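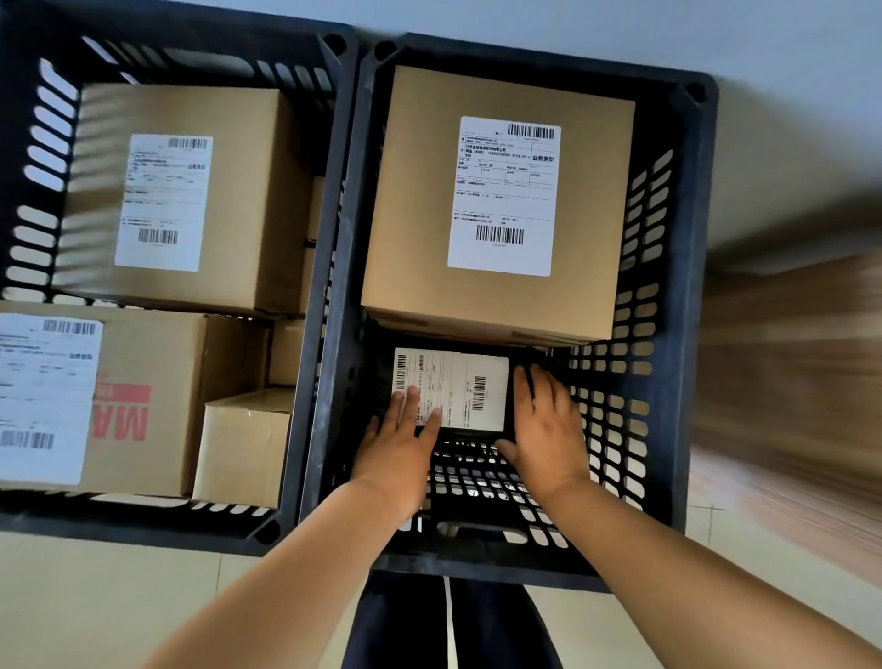
Home Issues Sections Authors Search

4. Perception and Placement Planning for Packed Crates

4.1 What the segmenter is asked to do

The Skirkham planner takes one overhead view of a crate and returns a place pose for the next parcel. It needs three inputs from perception: the walls of the crate, the top face of every parcel already inside, and a mask for whatever is still moving. We used Flodby for all three. Published results for segmenters of this kind are usually reported on crates with solid walls, and we doubted from the start that they would carry over to slotted ones.

The doubt was justified. A slotted wall shows the floor through its openings in some places and shadow in others, so the wall breaks up into small regions that Flodby is happy to call separate objects. Fitting a rectangle to the rim before segmentation removed most of these. It also failed whenever a crate ran out of view, and crates run out of view often in head-mounted footage. Figure 3 has both cases side by side: the right crate is complete and slightly rotated, while the left one is clipped. The fit works on the first kind and guesses on the second. We left the guess in the pipeline and flagged it, so that Skirkham could refuse to plan into a flagged crate.

4.2 Labels as a source of error

Shipping labels are the strongest texture in this data and the least helpful. In Figure 3 the large box in the right crate has a white form on its top face with ruled boxes and two barcodes, and the flat dark package below it is covered by a label turned sideways to the others. Flodby tends to return the label as the object. For the large box this costs little, as the mask center is still on the box. For the dark package it matters more. Dark packaging on a dark crate floor gives almost no edge, and what the planner receives is a white rectangle with fingers on it.

We tried using label orientation as a cue for parcel orientation. It is an attractive idea and we would not recommend it. A label can be stuck on at any angle the sender likes. Printing on the cardboard is no better: the red "MA" on one box in the left crate was read as an object of its own in our first runs. Text recognition was switched off after that – we had no use for the strings, and they contain company names and phone numbers that a placement planner has no business storing.

4.3 Hands and the end of a placement

The Bai set consists of 600 first-person clips of parcels being placed in crates. We held out 100 for testing. Each clip carries a release time, taken as the first moment at which no hand touches the parcel. Nilen, the baseline, learns a placement as one straight motion ending at that time.

We are not convinced that release is the right thing to learn. People keep their hands on a parcel for reasons a single label can't separate. Two hands pressing on a package, as in Figure 3, may be settling it, sliding it, holding it against a neighbor, or simply resting. An image alone does not decide between these, and neither annotators nor models should be credited with having decided. We therefore added a contact phase with no stated purpose, running from first crate contact to release, and let Skirkham choose its own downward force inside fixed limits.

Splitting the phase this way made the plans easier to inspect. Whether it made them better is harder to say. Training was repeated with 5 random seeds, and the ordering of Skirkham and Nilen changed between seeds often enough that we make no claim about it. A reader who wants a winner will have to collect more clips than we did.

4.4 Gaps

Tightly packed crates leave narrow gaps, and the planner treats any dark region between top faces as free space down to the floor. For the left crate in Figure 3 this is a fair reading, as the dark gaps do show the crate floor. It is a poor reading in general. A black mailer lying between two boxes produces the same pixels – and a gripper sent down there will find it. Depth would help, but the Bai clips have none. We set a minimum gap width and accepted that some usable space would be ignored.

The same rule has trouble with motion blur. Fast objects near the rim smear into bands with no reliable edge, and Flodby sometimes attaches them to the nearest wall. Frames with heavy blur inside the rim were dropped before planning. Blur outside the rim was kept, which in hindsight was too generous.

Shares 3 Comments 0

Related sections
Force limits for two-handed placing
Rim fitting in slotted containers
Release times in first-person video: a second look
Notes on the Nilen baseline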